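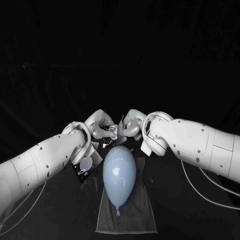
Prarnus Opens Its Fluscombe Workroom to Outside Teams Gathering Two-Handed Examples for Robot Learning

FLUSCOMBE, March -- Prarnus, which collects and prepares demonstration recordings for teams training robot arms, is pleased to announce that its workroom in Fluscombe is now taking bookings from outside groups. The opening comes along with the first release of the company's Soft Goods collection, a set of 700 recorded demonstrations in which two arms, guided by a person, handle the kinds of light, crumply and easily squashed things that most of us deal with every day without giving them a second thought.

The Soft Goods collection leans on very ordinary household materials: balloons, cloth towels, thin wrappers, sheets of crinkled plastic and the like. They cost next to nothing, and they are wonderfully difficult. A wrapper never folds the same way again after it has been opened, and a balloon will happily roll off if a wrist so much as brushes it. For a learning system that has to work out how two hands share a job, those small troubles are a large part of what makes an example worth keeping.

"We spent a long time thinking we needed cleverer objects, and we went out and bought quite a few of them, and they are still sitting in a cupboard," said Hannelore Wallner, who founded Prarnus and still takes her turn at the controls most mornings. "What our customers kept asking for was more of the plain, fiddly stuff. Pinching something thin between two sets of fingers, passing it over, setting it down where it belongs. So that is what we have been recording, and I have to say the whole team has grown very fond of it."

Each demonstration in the collection is performed by a trained operator, start to finish, and then looked over by a second person before it goes in. Attempts with a fumble and a recovery are kept and marked as such, so that customers can decide for themselves whether to train on them. Attempts that were stopped early are stored separately and can be had on request. Every recording comes with a short written note from the operator saying what the goal was and where the tricky moment came.

Those notes were the idea of Kyu-ri Ok, lead operator at Fluscombe, who began scribbling them for her own use.

"When you have done the same task all afternoon, you start to feel things that don't show up very well afterward," Ok said. "Maybe the plastic was clinging to one finger, or I changed my mind about which hand should let go first. I wrote it down so I'd remember the next day, and then Dilwyn asked if he could have copies, and now everybody writes them!"

Dilwyn Howells, who looks after the data side, has since built the notes into the review process. They can be searched by task, by material and by the hand that leads.

Visiting teams may book the workroom by the half day, beginning at 8:30 in the morning or 1:00 in the afternoon. A booking includes 2 operators, time to practice a new task before recording starts, and a review of the finished examples. Groups are welcome to bring their own materials -- the staff ask only that spares be brought as well, as soft things do wear out.

The first outside group to use the room came from Planitz, whose engineers are working on packing small, delicate items. They left with nearly 200 finished demonstrations.

"I had expected to spend the first day explaining ourselves," said Da-eun Ki of Planitz. "Instead the operators had questions for us before we had our coats off, and a couple of those questions changed how we set up the task."

The Soft Goods collection is available now to research and commercial teams. A sample of 123 demonstrations, with operator notes, may be requested free of charge. Workroom bookings and sample requests are handled by Ok-hee Seo at the Prarnus front office, who will be glad to talk through a task before anyone commits to a date.

About Prarnus
Prarnus records, reviews and prepares human-guided demonstrations for robot learning. The company is based in Fluscombe.

Recent News
Jang Joins Prarnus as Partner on Cloth Folding Tasks
How We Write an Operator Note
Operator Training: Spring Places Open
Hannelore Wallner on Learning to Use Both Hands

Sign up for the Prarnus newsletter and get our news by email. You can unsubscribe at any time.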